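Predum arm and bench kit: three months at the Flavville workshop

We strip and refit old office computers, and the job I most wanted rid of was drives. Out with the old one, in with the next, all day. Hughes leased us the Predum kit in June, and this is how it has done up to September.

Setting up took Meirion Mathias two days. The software is clear enough, though it wants every model of case taught separately.

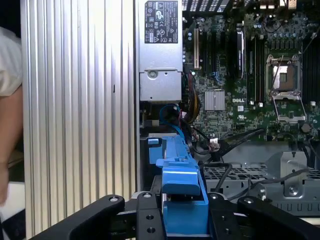 Speed is the weak point. Wyn Prosser changes a drive in 90 seconds and talks while he does it. The arm wants 600, and that is on a case it knows. Over the summer it got through 462 machines, most of them left running while we did other things, so the slow pace matters less than I feared. Loose cables still catch it out. If one lies across the drive bay it stops and waits for a person.

Eirlys Meredith asked whether it could do her washing up. No. It does well when the work stays put and badly when it doesn't, and a kitchen sink never stays put.
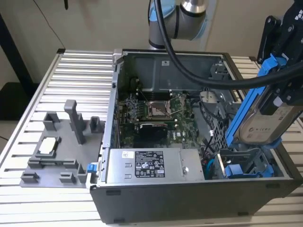

Bench space needs some thought before you order. You will want a slotted metal table like ours, with the tower flat on its side and the panel off, and room left over for a tray to hold the small parts. The grey 3D-printed one does that job well. The gripper's blue plastic fingers hold a hard drive firmly enough, but I would like a spare set in the box.

Worth leasing if you see the same few cases every week - not yet if you don't. Three stars out of five.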